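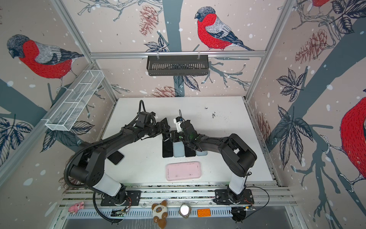 A two-arm table for phone handling. The left gripper has a smartphone, the right one a small white device.

Showing a robot what to do (also called teaching by demonstration, or just "demoing" if you hang around the people who do it) means a person does a job through the robot's own arms while the machine records the motions. I've written most of this entry for the Florkska wiki, and I'm a big fan of the method, so please fix anything that sounds too much like cheering!

There are two main ways to do it. The first is by hand: you take hold of the arm, the motors go slack enough to be pushed, and you walk the gripper through the job. It's lovely for learning where the elbows go, but your own hands end up in the camera's view, and with a pair of arms you run out of hands fast. The second is by remote control. You sit off to the side with a smaller set of arms, or a pair of handles, and the big arms copy you. I learned on a remote set called Molar and spent my first afternoon closing the grippers when I meant to open them.

Phones make a great training job, and a mean one. They're flat, they're smooth, and a gripper coming straight down on one has very little to hold on to. Most people learn to catch the long edge and tip the phone up a bit before lifting. Put several side by side and it gets harder again – now there's a neighbor right where your finger wants to go.
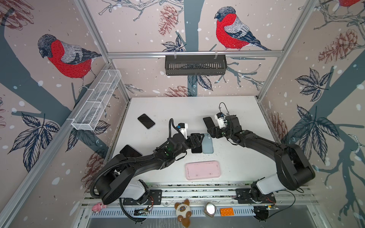
Sheena Mackay thinks beginners should start with one arm parked and add the second after 25 clean runs, and she'd like this page to say so. I've added it, though at Holmgren we let people use both from the start and they seem to cope (the first 5 runs are usually a mess, and we throw those out).

What counts as a clean run is a bit of a local matter. The Trollow notes, which plenty of groups have copied, ask for no long pauses, no bumping the arms together, and the same grip every time. I go along with the first 2 and argue with the last. If every phone is picked up in exactly the same way, the robot has nothing to go on when one is lying crooked. Move things around between runs! Turn one over, slide one off by itself, swap the colors.

Cameras matter too. A view from beside or above the table takes in the whole job, while one on the wrist sees what the fingers are about to touch. Operators who work only from the wide view tend to hover before they grab, and the robot picks up the hovering right along with everything else.
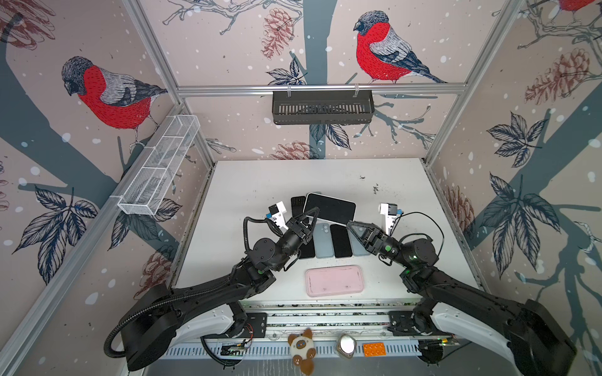

Both grippers over a cluster of phones, with a camera mount on each wrist.

Recordings are normally cut so that each one starts with the arms at rest and ends when the job is done. File naming is still a sore spot, and the talk page has a long thread on it if you have an evening free. Run 2081 in our own set is the one I send to new people, mainly for how slowly the left hand comes down.

See also: leader arms, wrist cameras, grip force, resetting the table between runs.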